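Home Opinion Repairs Letters Archive Contact

Keep the old drives
Mechthild Ortner
7/14/22

The council in Premau wants old computers brought to the depot at Konach whole, lid on, drives inside. I think this is a mistake, and I say so as someone who has emptied a good many of them on a kitchen table in Amel.

A desktop computer from the years of wide ribbon cables is easy to take apart. The side comes off, the drive slides out in its frame, and a screwdriver does the rest. My own count last year was 374 drives, and almost all of them came out in a few minutes. Many belonged to people who had no other copy of their photographs or their accounts.

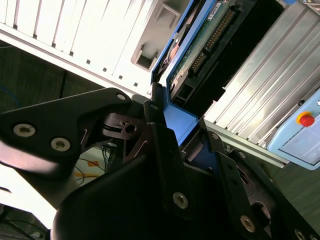 Once a machine has gone into the skip at Konach, the owner has no say in what becomes of the files. The depot's leaflet says they are destroyed. It does not say when, or by whom. I would sooner hand a drive back to its owner and let them decide.

There is also the matter of waste. A case with good vents and a straight side panel can be used again. So can the plastic frames, which are a nuisance to find once the maker has stopped selling them. The Steiner shop used to keep a drawer of them and charged 3 euros each. That drawer went when the shop did, in April.

The council says sorting by hand costs too much. It has not published the sum. Six people at a bench, one morning a month, would get through most of what Premau throws out, and the drives could go home in an envelope with a name on it.

Letters on the subject can be left at the library desk in Amel.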